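Ticket 626 – left gripper lets go of bin, table cleanup task
Project: Gretville College Robotics Club, home tidy project
Status: open
Priority: high (demo is in two weeks)
Opened: May 2018

Problem: left arm grabs the trash bin by the rim fine, then drops it on the way back to the floor. Right arm ok. Started after we swapped the finger pads.

Tried so far:
restarted both arms, no change
re-zeroed left gripper, no change
grip force from 26 up to 100 in the Usevance panel – holds longer, still slips when the bin tilts
new bag in the bin, same thing

Log has "grip lost" on the left side every time, error 3000. Manual only says contact vendor. Mailed Uçar support, no anwser yet.

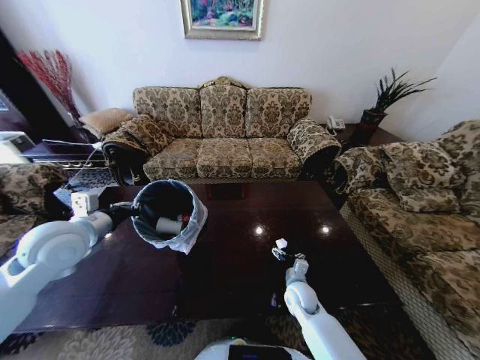 1 min read

Left gripper has the rim with the bag folded over it, so the pads are closing on plastic bag and not on the bin. Pretty sure thats the slip. Old pads were softer and maybe we just got away with it.

Also the tabletop is super shiny, two bright light reflections on it right where the right arm works. Might be messing with the pick-up of small stuff. Separate problem, will open its own ticket, dont mix them up here pls.

Next:
– run with no bag at all, same force
– if it holds, try the bag tucked inside the rim with a clip
– put old pads back on left only and compare
– keep force under 100 until we know, motor gets hot

Update: no bag run done. Held all the way down to the carpet, no error. With bag again – dropped. So its the bag or the pads or both. Old pads are in the Stunmont box on the shelf, whoever has the key please bring it to next session. Leaving this open.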